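We use cookies to remember your settings. By staying on this site you accept our cookie policy. OK

16 July 2023

Back on the Trevimance arrangement today, the slow swing version of the old synth-pop tune. Had the place to myself, so I could play it as loud as I liked (bliss!). I wanted the intro settled before lunch and of course it took all day. 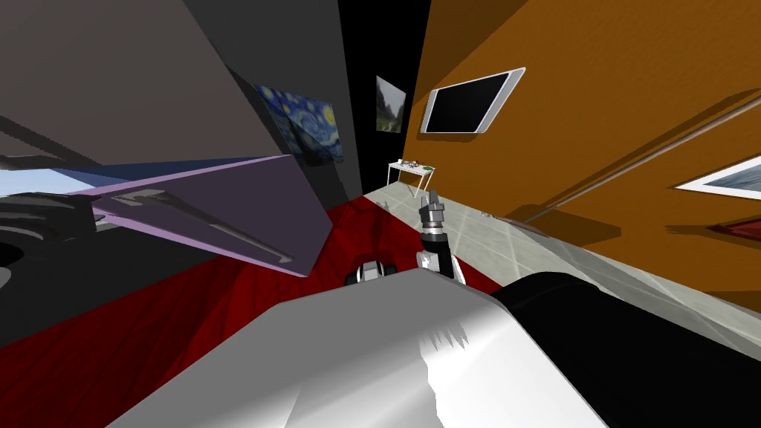
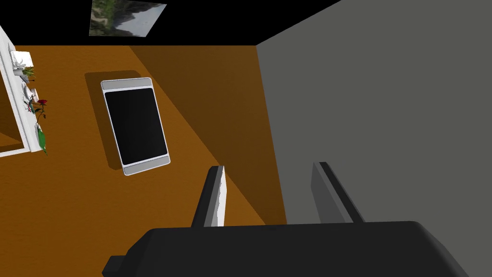

First try was at 100 bpm and it dragged badly once the brushes came in. The clarinet line sounds lovely on its own, but it sits right on top of the vocal in the second verse and the two just fight. Dropped it an octave, hated it, put it back up and gave it rests wherever the singer holds a note. Much better! Still a bit busy going into the bridge.

Tried 2 horn voicings for the chorus. The close one has that dance-band sound I keep chasing, the open one leaves more room for the piano. Bounced both to the Tapsell folder, so have a listen and tell me which you like, I've heard them too many times now.

The Trusis preamp is humming again on channel 3. Swapped the cable, same hum, so please don't track vocals through it until I've had the lid off.

Still to do: write out the bass part properly (my chord sheet is a mess, sorry), fix the wrong note in bar 2 of the tag, and ask Grorkov if we can have the upright piano for the November session. Oh, and the ending needs a real ending, right now everyone just stops.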